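Flekmont bench: equipment budget notes

README for the planning sheet. Maintained by Treasa Brophy. Figures were last checked in April.

Contents
budget.csv: one row per item, with supplier, lead time and cost centre
spares.csv: finger pads, cables and brackets
quotes/: PDFs from Distel and Bellamy

Scope
The sheet covers 2 arms, their grippers, the wrist cameras and the table coverings. Freight is a separate row at $805. Labour isn't included.

Work at the bench, head and wrist cameras
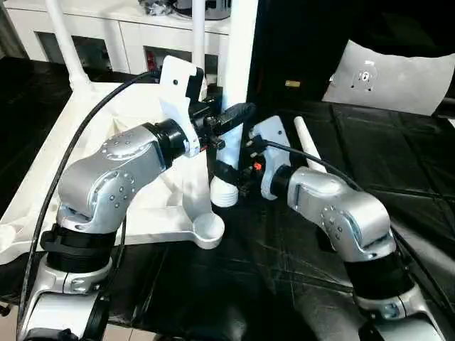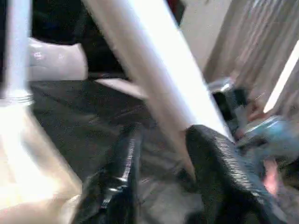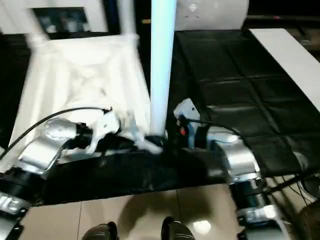
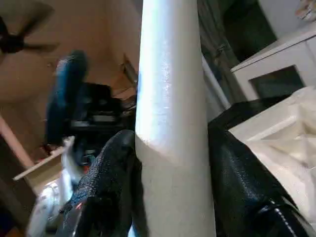 Known gaps
The Bellamy quote leaves out 11 of the spares, so those rows are blank. Bram De Graaf has asked for a revised one. Cable lead time is 23 days; order before the grippers. Send colour-coding changes for the sheet to Treasa.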